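Can collection moves to the side entrance

From September the drinks can collection at Puvby community centre will be at the side entrance, next to the bike racks. The old bins by the car park will be taken away when the resurfacing starts.

Last year members brought in 3692 cans, and the money went towards new blinds for the small hall. The first delivery of this year came to 497. Cans are sold to Desmet by weight, so please keep steel food tins out of the bags. A load with tins mixed in is paid at the lower rate.

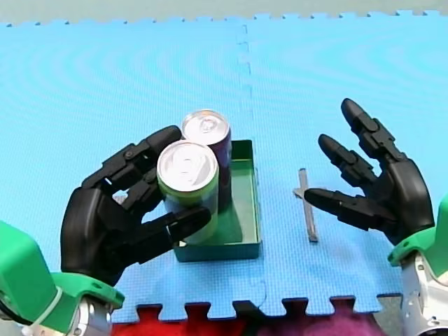

Two drinks cans in a green tray, on the blue foam mat.

Please empty cans before you bring them. A quick rinse helps, as the store cupboard has no window and we had wasps in it last summer. Crushed cans are fine. Glass and cartons still go to the council site on the ring road.

Bags are available from the front desk, 10 to a roll, and there is no charge. The side entrance is unlocked from 9 am until the centre closes. If it is shut, leave your bag with the desk and not on the step.

Darius Jankauskaitė is looking for one more driver with a van for the monthly run. Fuel is paid. Leave your name at the desk or speak to Maarja Grīnberga in the office.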